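Where Does It Go When You Flush?

Hello again! Last week a boy called Elibariki Lukumay wrote in to ask me what happens after you press the flush. I love this question. I used to think there was a big black hole under our street (there isn't, I checked).

Let's start with the tank, the box at the back. It's full of clean water, just sitting and waiting. When you push the lever, a flap at the bottom of the tank lifts up and all that water rushes down into the bowl at once. Whoosh! Then the flap drops, the tank fills up again and a float rises with the water. When the float gets high enough, it shuts the tap off. That's the hissing noise you hear while you're washing your hands. You are washing your hands, aren't you?

Now for the bendy bit. Behind the bowl there's a pipe shaped like a letter S lying on its side. The rush of water fills the whole bend, and that pulls everything over the hump and away. Clever! A little water always stays behind in the bend, and it works like a plug, keeping the drain smells out of your house.
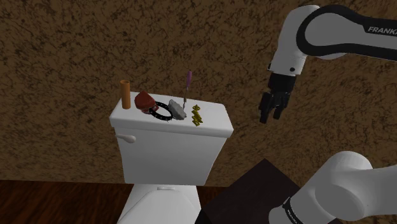 After that it's a long ride downhill. The pipe from your house joins a bigger pipe under the road, and that one joins a bigger one still. I went to see the treatment works at Ovside in May, and it cleans the water from more than 4000 homes. First it goes through a giant sieve, which catches all the things people shouldn't have flushed, like wipes and cotton buds. Then it sits in huge tanks so the heavy muck can sink. Next come the bacteria, tiny living things that gobble up what's left. They need air, so bubbles are blown through the water all day and all night.

When the water is clean enough, it flows out into the river. And yes, Elibariki, it did smell a bit!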